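Handout 7 - Resetting a shared room (for the Eltetar evening course, room care unit)

Hi all! Last time we did kitchens, and a few of you asked me for something closer to what you'll meet in a workplace, so this week is tables, chairs and cushions. It's a short handout, and most of what I want you to learn you'll learn by doing it. Bring the checklist from handout 2 as well, we'll be scribbling on it.

## Before you touch anything

Stand in the doorway and look. I know, I say it every week! But I still catch myself grabbing the first thing I see and then carrying it back and forth, and by the end I've moved one cushion more times than I'd like to admit. Look at the big surfaces first, then the seats, then the floor.

Things on a table come in two kinds - the things that live there and the things somebody put down. A vase lives there. A folder almost never does. If you can't tell, leave it and ask, especially with small devices and anything that has a cable on it.

## Working order

1. **Table tops.** Move the small stuff to one end, wipe, move it back, wipe the other end. Flowers go back last (artificial ones need dusting too, and everyone forgets the undersides of the petals).
2. **Seats.** Woven chairs hold crumbs like you wouldn't believe. Brush along the weave, then across it. Pull the chair out from the table to do this - Fanni Kun tried it with the chair pushed in and got half the seat.
3. **Cushions.** Pick up, shake, turn, put back. With a long cushion, take hold near the middle or the ends will sag and knock things over.
4. **Ledges.** Any narrow shelf along a wall. Dry cloth first, damp cloth after.

 The brick wall, the wicker chair and the floral cushion all belong to the room we'll be using:
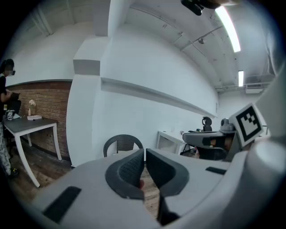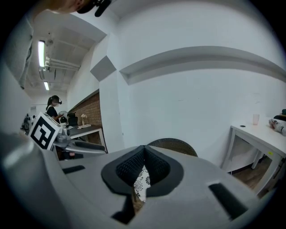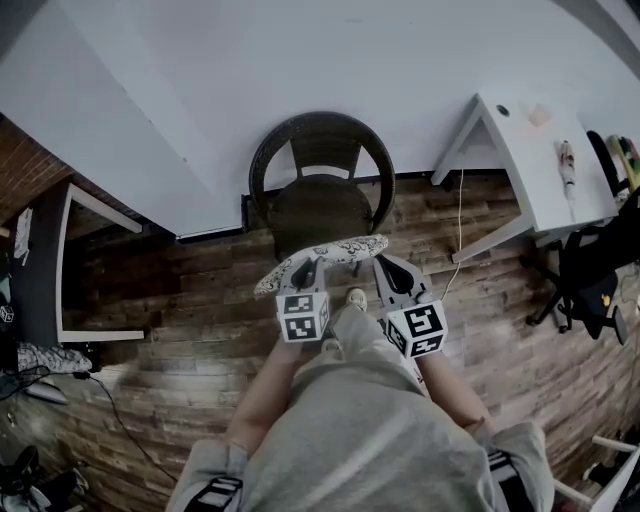
5. **Cables and floor.** Last of all. Lift a hanging cable with one hand while you sweep under it, and don't unplug it. If it's trailing where people walk, write it down for Dezső Borbély and he'll sort it out.

## A word on white fabric

White covers show everything, and the black print only hides a little of it. Brush off dry dirt before you go near it with water, or you'll make mud. For fresh spots I dab with a damp cloth from the outside in. Check the label before washing a cover, and close the zipper (if there is one) so it doesn't chew up the rest of the load.

## For next time

- Reset one table and one chair at home or at work, in the order above, and write down where you got stuck.
- Pick a surface you use every day and sort what's on it into "lives here" and "put down."
- Read the two pages on dusting in the Flastelach binder. The shelf code is 3979 if you're borrowing the spare copy.

We'll start with your notes, so please do bring them, even if they're on the back of an envelope!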